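Zondport (Album)

Zondport ist das zweite Studioalbum der Band Horance und erschien im September 2000 bei Bastell. Es enthält 5 Stücke, von denen das längste, „Frandsen“, nach 18 Minuten eher aufgibt als endet.

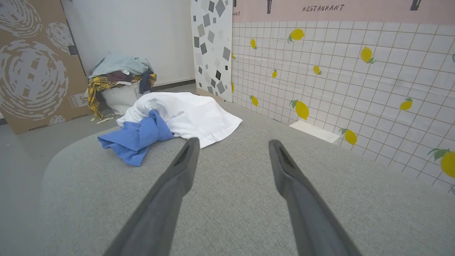

Lesezeit: 1 Minute

Die Erstauflage betrug 400 Exemplare – nach Angaben des Labels war sie vergriffen, nachdem die Band nahezu 300 davon selbst gekauft hatte. Die Kritik lobte vor allem die Pausen. Eine Neuauflage auf Vinyl ist seit Jahren angekündigt.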